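The Trollum Board: A Flat Panel with Small Controls
Project report, Kondlow Technical School, Department of Product Design
Submitted March 5, 2021

1. Background

In the first semester our class received the task to design one object which is used only with the fingers. My partner and I selected a board with small controls. We had seen similar boards in the teaching room of the Usman Center, but they were large and heavy, and they had to be screwed to a wall. Our wish was a board that can lie on a normal table and be carried under one arm.

We gave it the name Trollum, which was first the name of our folder on the school computer. The budget was 100 euros and we had 8 weeks for the whole work, including this report.

2. The design of the board

The board is a flat white square. We wanted a surface that is quiet for the eye, so the controls are small and blue and the rest stays plain. The surface is divided into rectangular regions, and each region has an outline. A gray metal bracket sits in one of these rectangles. A small blue peg stands near the center, because the center can be reached from all sides.

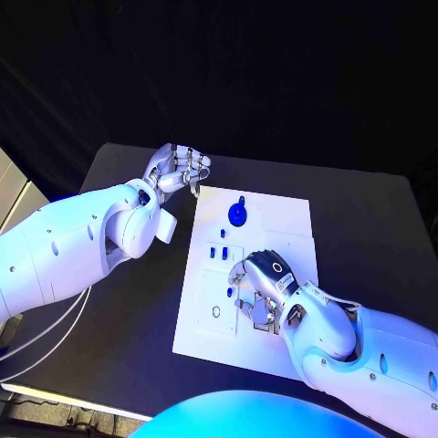

Does the board have to be fixed to the table?
It can be used without fixing. We put thin rubber strips under the corners, and on a smooth table these are enough for normal use. On a table with dust the strips should be cleaned first with a damp cloth.

The metal bracket was ordered from Lullitz and it was the only part that we did not make or change by ourselves. It came later than we expected, in the last days of January. Until then we worked with a bracket cut from cardboard, and this was useful for finding the right place. With the cardboard we noticed that our first position was too near to the edge.

3. The two versions

We made 2 versions. In the first version the outlines were only drawn with a pencil and the controls were glued. The glue was not a good decision. When a control is pulled a little to the side, all the force goes to one small spot, and after some days of use the parts came off. In the second version the parts are held from the back side. This took more time to build, but a part can now be exchanged with a simple screwdriver.

We also discussed the shape of the controls for a long time. My partner preferred flat ones and I preferred higher ones. A higher knob is easier to take between the thumb and the index finger, but it can be hit by the sleeve. Finally we used more than one shape, and I think this makes the board more interesting.

4. Light and background

The color of the light changed our opinion about the color of the parts more than we had planned. Under strong purple-pink light, white surfaces look almost lavender. The black curtain becomes so dark that its folds can hardly be seen. A dark matte table is a good base in such a room, as it gives few reflections and the edge of the board stays clear.

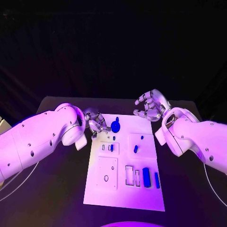
Kondlow Student Reports, Volume 2, page 8

For these reasons we kept the blue. We had also painted test pieces in yellow and in light gray. The yellow was pleasant in daylight, but our teacher found it too much like a toy. The light gray was too close to the white of the panel.

5. What we would change

The outlines of the rectangular regions could be a little deeper, so that they can be felt with the fingertip. The corners of the panel should be rounded. We did this only on a small test piece and there was no time to repeat it on the real board.

The drawings were also a weak point. We changed measurements during the building and wrote them on loose paper, and some of them were missing when we prepared the final drawing. For the next project we will write every change directly on the main drawing with the date next to it.

The final drawing and the list of parts are kept with the board in the design workshop.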